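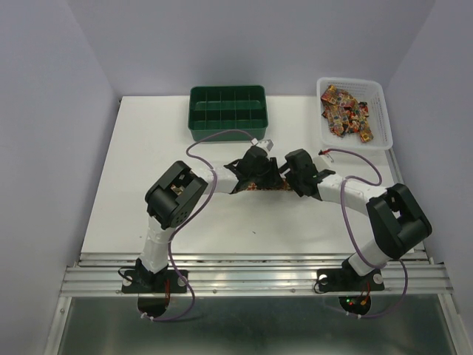

Green tray, every compartment empty. Enjoy it while it lasts.

The Drawer Issue
8/2/20

Several of you wrote in after the July letter to ask when I would get to drawers. I have been putting it off, mostly by buying things to go inside them.

Let me start with the confession. I own 12 drawer organizers. I own fewer drawers than that. The organizers I'm not using are stored in a drawer, where they have to be lifted out whenever I want the tape.

Elie Zoubi wrote to say that his kitchen drawer stopped opening in the spring and the family has simply moved on without it. They think the can opener is in there. They have bought another can opener. Elie, I respect this a great deal, but push a ruler in flat along the top, press down on whatever is standing up, and pull. It will be the ladle. It's usually the ladle.

Start with one, and pick a boring one
Don't begin with the drawer that bothers you most. That one has photographs in it, and you'll be sitting on the floor until dinner. Begin with dish towels. Take everything out, wipe the crumbs (how do they get in there?), and put back what you have used this year. Keep going until you get bored or hungry.

Divided trays are good for small things that roll. They are poor for anything soft, and they're a disaster for batteries, as you will put the dead ones in the next compartment over and then forget which side was which. I bought the Pludach expanding tray on the strength of a nice drawing on the box. It expands beautifully. It has yet to contract.

Measure the inside of the drawer before you shop. Measure the height too, with the drawer shut in your mind, as Nour Sleiman puts it. She has a very handsome bamboo box that fits her desk drawer perfectly as long as the drawer stays open.

Scarves, belts and other snakes
Long soft things get their own drawer or they take over everyone else's. I have tried rolling, and I've tried the hanger with the rings, which turns a closet into a kind of curtain. What has stuck is the lazy fold: in half the long way, smooth it down with your hand, then fold across until it's about the width of the drawer. Stand them up on edge if you're that sort of person. I lay mine flat and pull from the middle, and by the end of the week it all looks like laundry again.

Busy prints forgive bad folding. Plain ones show every crease, so hang those up and stop arguing with them.

Chathurika Gazi asks whether she should iron before folding. She may if she likes. I once ironed a whole drawer of things I then gave away.

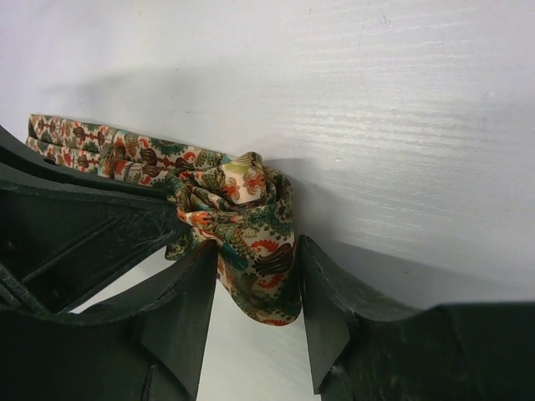

The letterbox
Tamer Aoun is counting rubber bands. He saves them off the mail and the broccoli, and he reports that the jar has reached 600. He would like to know when to stop. I'd say 1000 is a good round place to have a talk with yourself.

Oluwatosin Ogbonna disagrees with everything I said about junk drawers last time and would like it known that hers is "a toolbox with range." She found a fuse, a birthday candle and a working flashlight in it during a single power cut. Fine. The junk drawer stays.

A reader who asked me to leave off the name wants to know what the small gray plastic piece is. I have one too. Keep it. The week you throw it out, the dishwasher will want it.

Next month: the cabinet under the sink. Send me your worst, and please close the lid on anything that leaks before you go looking.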